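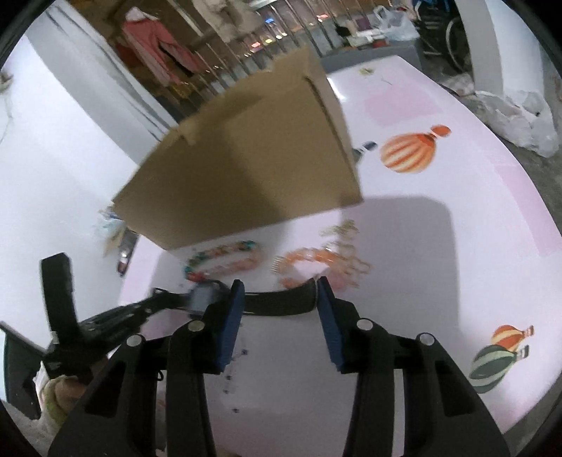
Virkero Bead & Jewellery Club

26/07/2026

I have been meaning to sort out my bracelets since January, and this weekend I finally did it! Everything came out on the table with the hot-air balloons on it (I do love those balloons, especially the orange and white stripy one) and for a while it was just jewellery all over the place and me picking things up and putting them down again.

The beaded bracelet with the turquoise, red and yellow in it is still my favourite. I made it at one of Beverley Goodwin's Thursday evenings, from a mixed bag of 200 beads, and I've been chasing that same turquoise ever since. If anyone has spotted it, please tell me where!

Small brown cardboard boxes are my great discovery. I'd been looking at proper jewellery cases with little drawers, all lovely, all far too big for my shelf, and then Magdolna Pap brought five boxes along to club and gave me the lot. A bit of tissue in the bottom, one kind of thing in each: bracelets, necklaces, earrings, rings, and a mending box for anything with tired elastic. The mending box is already the fullest, so I'll be restringing at the next meeting and would be very glad of company. Bring your broken ones, and a reel of 0.8 mm elastic if you have any going spare.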